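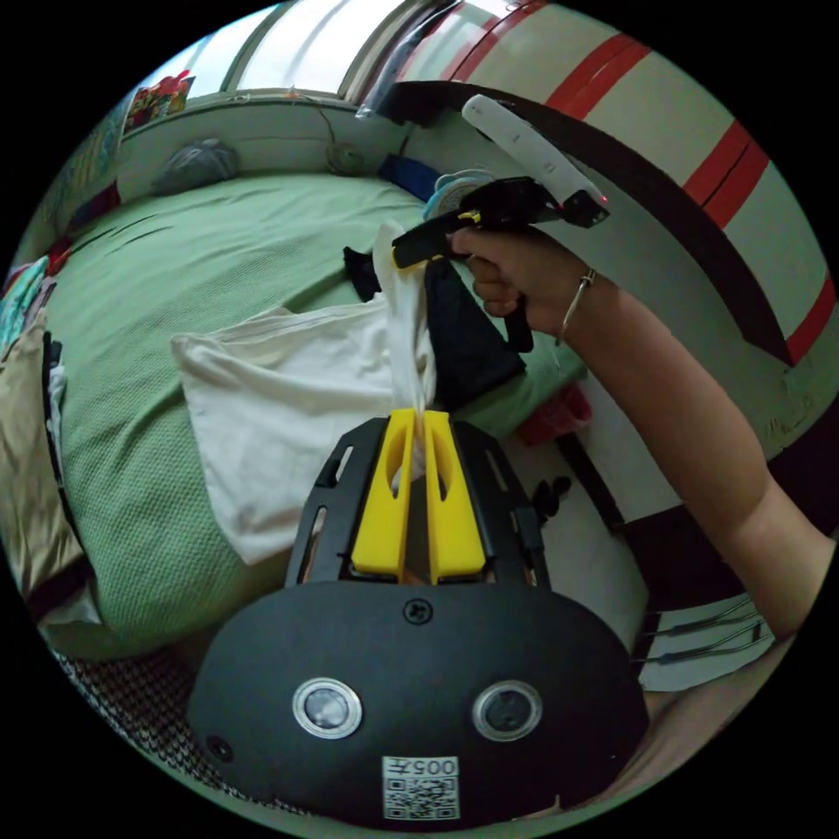

길게 꼬인 흰 천. (사진=벨홀름)

벨홀름, 객실 린넨 세탁 서비스 7월 개편
소규모 숙소도 수건 한 묶음부터 이용

린넨 세탁·대여 업체 벨홀름이 오는 7월부터 중소 숙박업소를 대상으로 한 세탁 서비스를 개편한다고 밝혔다. 최소 주문량 기준을 없애고 수거 지역을 27개 동으로 넓히는 내용이다.

새 서비스에서는 수건, 침대 시트, 베갯잇을 품목별로 맡길 수 있다. 오전 12시 이전에 접수한 물량은 다음 날 수거하며, 세탁 후 배송까지는 사흘이 걸린다. 일요일에는 수거하지 않는다.

얼룩이 남거나 올이 풀린 제품은 따로 분류해 업소에 알린다. 업소가 원하면 같은 규격의 대여 제품으로 교체할 수 있고, 교체 비용은 월 이용료에 합산된다. 폐기 대상 면제품은 잘라서 청소용 천으로 다시 쓴다.

벨홀름의 현재 거래 업소는 3,047곳이다. 팔라비 바트 벨홀름 운영본부장은 "객실이 몇 개 안 되는 숙소에서 소량 주문 문의가 꾸준히 들어왔다"며 "기존 거래처의 요금과 수거 요일은 그대로 유지된다"고 말했다.

이용 신청은 벨홀름 홈페이지와 각 지역 영업소에서 받는다.

문의: 벨홀름 홍보팀 쿠숨 딕싯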